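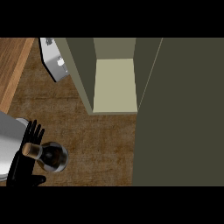
Okley Community Board > Town Talk > Honour roll relocation – where is it going?

harbourside_meg
Posted 7:12 am
Does anyone have a straight answer on where the honour roll is going once the old Mechanics Hall is handed over? I heard the RSL end of the park, then my neighbour said the new library foyer. My grandfather's brother is on it (second panel) and I would like to know before it gets unscrewed from the wall.

Vukar_Rd_Resident
Posted 7:40 am
Library foyer. It was in the May council minutes, item near the back. Moved and carried without much talk.

tinlid
Posted 8:05 am
It was carried "subject to heritage advice", so it isn't settled. The advice hasn't come back as far as I know.

harbourside_meg
Posted 8:11 am
Thanks both. Is there a copy of the minutes somewhere that isn't a 215 page PDF?

tinlid
Posted 8:30 am
No. Search for "honour board", they don't call it the roll. I'm pasting the piece from the historical society newsletter below, it covers most of it.
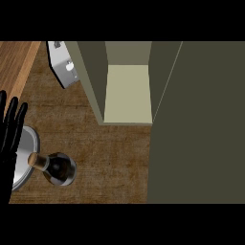 2 min read

The Okley honour board was unveiled in the Mechanics Hall in 1921 and paid for by subscription. It carries the names of 33 men and women of the district who served, with a small cross against those who did not come home. Two names were added later, after letters from their families, and are in a slightly different gilt.

The board was cleaned in the 1980s and has otherwise been left alone. The society's view is that it should remain on public display, indoors, at a height where the lower names can be read by a person in a wheelchair. Members with family papers relating to any of the names are asked to contact Pejman Esfahani through the society rooms.

Vukar_Rd_Resident
Posted 9:02 am
Indoors is the key word there. The park idea was always silly. Gilt lettering on timber would last a couple of summers under a shelter.

gondov_bill
Posted 9:48 am
I don't agree that it's silly. The service is held in the park. Everyone stands in the park. The board has been locked in a hall that opened for the flower show and the odd 21st. I'd have a bronze copy made for the park and put the original wherever the heritage people want it.

Vukar_Rd_Resident
Posted 9:55 am
Who pays for bronze?

gondov_bill
Posted 10:20 am
Same as last time, subscription. Gondov did theirs that way when the church closed. A lot of people gave small amounts and council matched it.

kelpie_mum
Posted 12:34 pm
Gondov is a different case. Their roll was marble and already cracked, so it was replaced, not copied. I was at the dedication. Nice afternoon, terrible PA.

My concern with the library is the foyer faces west and is all glass. Has anybody asked about the sun?

tinlid
Posted 12:50 pm
Asked at the drop-in session. The Farahani wing has an inside wall next to local history that gets no direct light. I was told that wall is "under consideration". It is a better spot than the foyer in my opinion but fewer people will walk past it.

paulo_k
Posted 1:17 pm
Can I raise the spelling? My great-grandfather is on the board with one T and every record we have uses two. If it's coming down and being worked on, now would be the time to fix it.

gondov_bill
Posted 1:31 pm
Leave the original as it is. Correct it on a copy.

paulo_k
Posted 1:36 pm
Easy to say when it's not your name.

kelpie_mum
Posted 1:52 pm
There are ways to do it. Some towns put a small plate underneath with corrections and late additions. Write to the society with whatever documents you have, they do answer – it just takes a few weeks.

harbourside_meg
Posted 4:06 pm
I rang council. The officer said the board stays where it is until the heritage advice is in, and there will be a notice in the paper and letters to any families they have on file. You have to be on the file to get a letter, so I gave my details over the phone. The file has one family on it. Mine, as of this afternoon.

She also said the written submissions can be up to 700 words and can be dropped at the front counter on Vukar Road.

Vukar_Rd_Resident
Posted 4:22 pm
Good work. I'll put one in for the library, inside wall.

gondov_bill
Posted 5:10 pm
And I'll put one in for the park. Is the counter still shut over lunch?

harbourside_meg
Posted 5:15 pm
Shut 12.30 to 1.30.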